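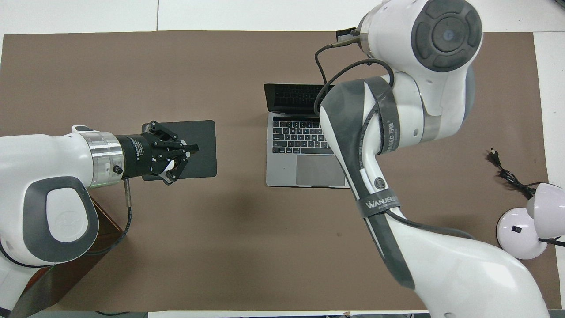 **Keith Mellor**
Program reviewer, home and shop automation, Senley

Progress report for May, desk-clearing work at Futgate

The grant asks one question of this project: can a pair of arms take over small chores in a home or a shop without a person standing next to them? My answer this period is the same as last period. They can do parts of some chores, slowly, and I would not leave them alone with anything I had paid for.

**What was planned**

The Futgate team said they would drop the folding work and put their time into the desk. I agreed with that. Folding had eaten most of the winter and we had little to show for it. The desk task sounds simple: a laptop, a tablet, a lamp and a few other things are left out on a table, and the arms are meant to close what is open, put things where they belong and leave the surface fit to wipe. Most people do this without thinking about it, and a shop assistant closing up a counter does it several times a day.

**What was done**

The team ran the desk task in four blocks, with 16 runs in each. The planning software, Obi, was updated between the second and third blocks, so the first two should not be lumped in with the others. I have asked for them to be reported apart and they will be in the next data return.

Picking up flat things is still the weak spot. A tablet lying on a table gives fingers very little to get hold of. A person slides it to the edge or gets a fingernail under it. Obi has a routine for the slide, and the team is pleased with it, but it needs clear space in front of the tablet and real desks don't offer that very often. I saw it refuse to start more than once when the lamp cord was in the way. A refusal is better than a dragged lamp. It is also a chore left undone.

Laptops went better. The lid is a decent target, thin and upright, and the arms find it most of the time. What happens next is less settled. Closing a lid takes a light push and some sense of when to stop, and the force limits are set so low for safety that the arm tends to give up early. Raise the limits and the worry becomes the hinge. The team would like to buy a force sensor from Plikell for each wrist. I have no objection in principle, but I want to see the result with one before we pay for two.
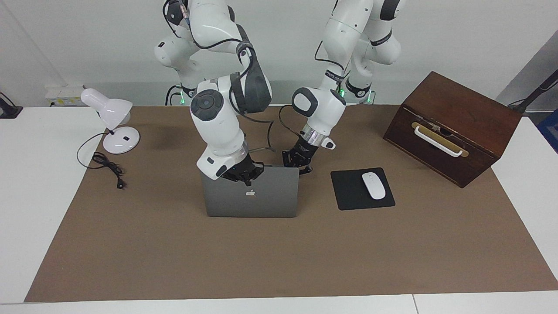 *Laptop task at Futgate: right gripper on the lid, left gripper at the top corner.*

**What I make of it**

The demo reel the team sent in with their draft is good to watch. It is also sped up, and the draft didn't say so. I have asked for all clips to run at normal speed from now on, with the start and the finish left in. A run that takes 6 minutes to do what I can do in a few seconds may still be useful to someone who can't do it at all, and that case is worth making. It should be made with the real times on the page.

My other doubt is about the tables. The table has a plain mat on it, the light is good, and the things on it are the same ones each time. Homes have crumbs, mail, a glass of water, a phone that is ringing. I asked what would happen with a different laptop and was told it "should carry over." I'd like that tested before it is written down again.

To be fair to the team, their logs are much better than they were. Failed runs are now kept and labeled, and the reset notes say who stepped in and why. That alone has made this report easier to write.

**Money**

Spending is within the plan. There is 2,000 dollars left in the parts line, which the team wants to put toward the sensors. I suggest holding it until the one-sensor trial is in.

**Next period**

- Repeat the laptop task with a model the software hasn't seen
- One Plikell sensor, one wrist, same task, results side by side
- Tablet pickup with the cord left where it falls
- Real run times in every clip and every table
- A visit from me, unannounced if Futgate will put up with it

I am not recommending a stop. I am recommending that the words "ready for home trials" come out of the summary – they were in the last two drafts, and nothing I have seen supports them yet.

K. Mellor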